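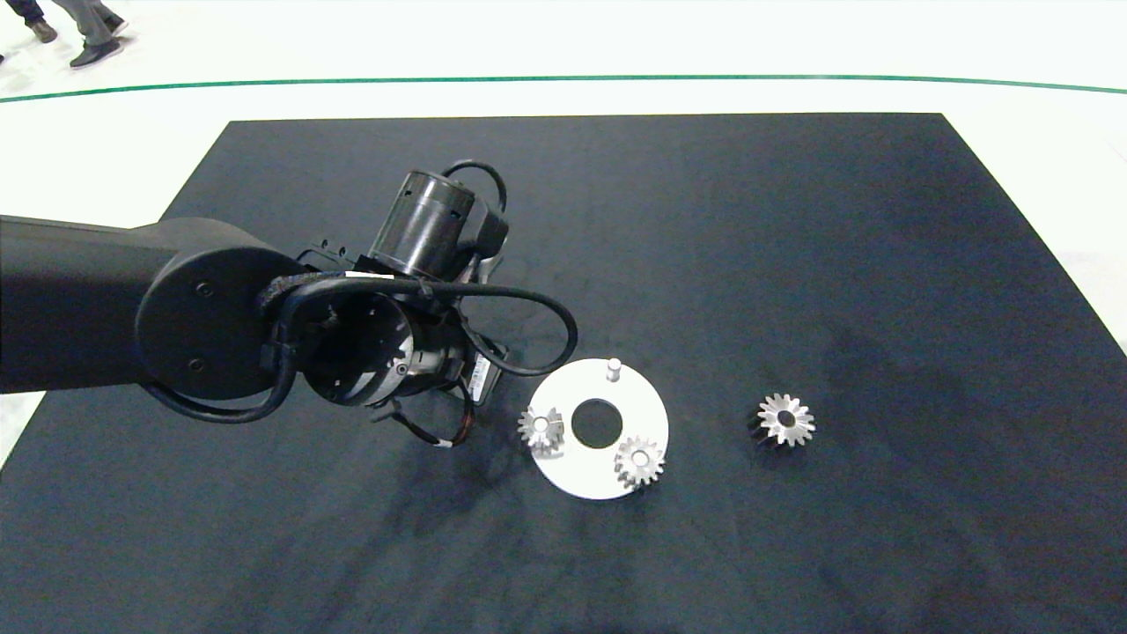 Week six of the arm at the Stondstead workshop and I'm still not convinced. Thread, mostly grumbling.

The job on paper: pick up a bevel gear, put it on a peg. A child does this. My nephew did it at the open evening in February while eating a biscuit.

Vudo, the kit we went for, came as a box of parts and a build guide that stops just before the wrist. Tibor Fülöp worked out the rest from forum posts. Credit to him, I'd have sent it back.

The cable is my main complaint. It has to loop over the wrist with enough slack to turn and no more. Too short and it tugs, too long and it catches on whatever you're trying to pick up. We've rerouted it again. I give it a fortnight.

Bevel gears are a rotten thing to start with, by the way. Sloped sides, teeth all round, shiny. I said use wooden blocks. I was outvoted.

Score so far, from the logbook: 255 tries, 129 good ones. Tibor calls that "over half". So is a coin on a decent day.

And a "good one" means the gear got onto the peg at all. If it sat crooked we still ticked the box. I've asked for a second column.

Brendan Mulcahy reckons it's the grip force setting, which goes from 0 to 255 – no units, no explanation. We've been living at 129 or so because that's where it stopped dropping things on the day we tried it. Hardly science.

Someone asked what it cost. £1,418 in parts, not counting the motor we cooked. You can buy a lot of gears already fitted for that.

Jakab next door says switch to Flikow for the control software and all this goes away. He said the same about the last thing he told us to switch to.

Next go is 29th August, smallest gears first, up to 6 in a row without anyone touching the mat. If it manages four I'll post it. Not buying the biscuits though, Brendan can do that.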